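July 11, 2025

Finally a proper evening to sit down with you, diary, with the windows open and the neighbors' sprinkler ticking away. I have been meaning to write since the tomatoes came in and kept falling asleep instead (the heat has been something else, and I am not as young as my knees pretend).
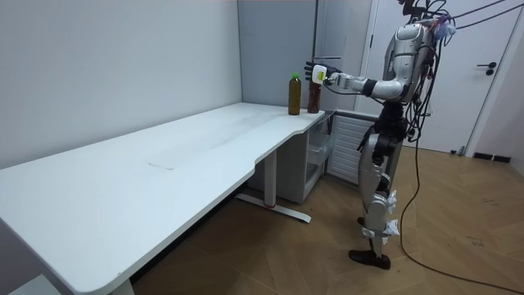
Family and Garden

Vitória called this morning and we talked so long my tea went cold. She is coming up from Hollivville with Simão at the end of the month and they want to stay three nights, so I will have to clear the sewing out of the back bedroom. I had promised myself I would do that in June. She asked for Grandma's bean stew, and I had to admit I have never once gotten it right! Too much bay leaf, I think, or maybe the beans want soaking longer than I have patience for.

After lunch I walked over to see Eduardo, who had put aside two bags of peaches for me, lovely heavy ones. We sat on his steps and went through everybody we used to know on Abreu Street, which took up the better part of the afternoon. 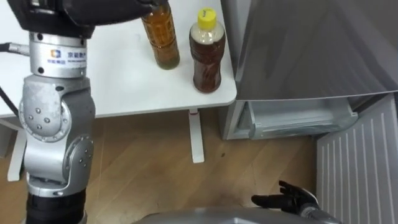

Bottle of something tea-like on the white table.

I came home the long way past the old Jistadwood lumberyard, where the honeysuckle has gone right over the fence, and picked a little for the kitchen. Then the peaches. I got 27 halves into the freezer before I ran out of bags, and the rest will have to be cobbler, poor me. I found Alžběta's recipe card tucked in the back of the blue cookbook, in that slanting handwriting of hers, and it made me miss her so much that I wrote her a letter right there at the counter with sticky fingers. She can read it through the smudges.

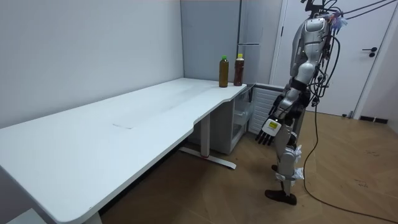
The long white desk, from the side.

The beans by the shed need tying up tomorrow, before it gets hot, and I must remember stamps. There is a bit of a breeze now and I can smell the honeysuckle from here, so I believe I will leave the dishes and go up to bed.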